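About Bemeck

Company | Software for robot arms

Bemeck writes control and perception software for robot arms. We are a small company with 19 people, and we do not build any hardware. Our customers bring their own arms and grippers, and we bring the part that decides where to reach and how to close the fingers.

Lucyna Jabłońska and Asger Vídalín started the company after several years of work on motion planning. Lucyna leads planning and control. Asger is responsible for perception and for the simulator, which we call Fuvero.

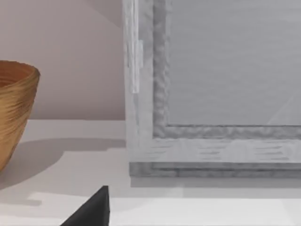
Fuvero: a basket, a standing frame and the tip of a gripper finger.

Every change in our code must first pass in simulation. The test library has 358 kitchen and tabletop tasks, and each night we run 2,000 trials with different light and different starting positions. Shadows take much of our time. A perception model can easily mistake a dark area on a white counter for the edge of an object, so we render them with care.

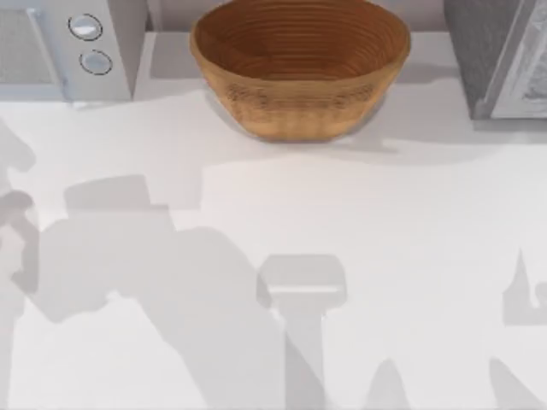 The same planner must also work for two arms which share one counter. It plans both paths together – an arm does not wait for the other one to finish unless the space is really too small.

Close to the object, the camera sees only a part of it. For this last short distance we wrote a separate module, Arow. It estimates the pose of an object from a partial view and corrects the grasp 23 times per second.

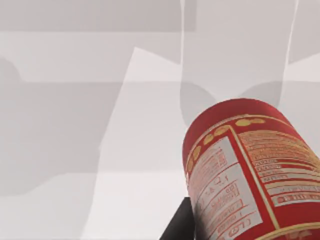
Working with us

Most projects begin with one task that the customer already knows well. We model it in Fuvero, tune the planner, and then visit your site for the first tests on the real arm. We answer technical questions in English and Polish.

Related pages
Arow release notes, August
How we randomize light in Fuvero
Two arms, one counter: planning notes
Open positions

Contact | Privacy | © Bemeck, all rights reserved | Back to top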